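A **practice room** is a room fitted out for the repeated performance of simple manual tasks at tables. It differs from a workshop in that little or nothing is made there, and from a classroom in that the furniture faces the work and there is no single front. Rooms of this type are found in training centres, rented office units and converted shop floors.

## Furniture

Tables are the main fittings. Small tables with a wooden top and metal legs are preferred for work done standing, as they can be moved by one person and approached from all sides. Longer tables are placed along a wall or set at an angle to it, leaving a clear walkway. Vlastimil Vondráček, in his notes on the layout at Werkville, gives the usual allowance as 2 metres of free floor in front of each table.

Office chairs are kept beside the tables for rests and for seated tasks. Black upholstery is common - it hides marks from daily use. A whiteboard carries the order of tasks, and printed notices are framed and hung at eye level.

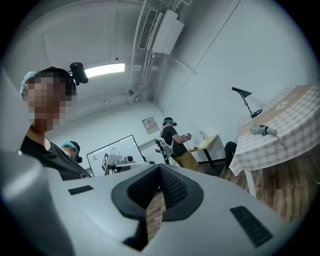
*Practice room with a small wooden-topped table, an office chair and a longer table under a checked cloth.*

## Table coverings

A tablecloth changes the surface in three respects: friction, colour and the way small items settle. A checked pattern also gives the person working a rough guide to position. Cloths are normally left to drape over the edge, though for tasks that involve pulling or sliding they may be clipped underneath. The Perncombe guide recommends woven cotton washed at least 20 times before use, new cloth being too stiff to lie flat.

## Objects

Most tasks use light household goods. Clear plastic containers are widely stocked, as their contents can be checked without lifting a lid. A typical store holds 200 items on open shelving, of which no more than 50 are in rotation. Glass and sharp tools are excluded from general use.

## Clothing

Plain T-shirts and long trousers are usual. Disposable hair caps are worn where headgear is shared, and are changed between users. Caps in different colours may be stocked, but the colour has no agreed meaning.

## Upkeep

Table tops are wiped at the end of each session. Cloths are replaced when stained or creased, and loose items are returned to the shelf by number. Dagmar Vondráček describes a variant used at Jurčo in which each table is reset to a drawn plan before the next person begins.

## See also

- Workbench
- Tablecloth
- Test kitchen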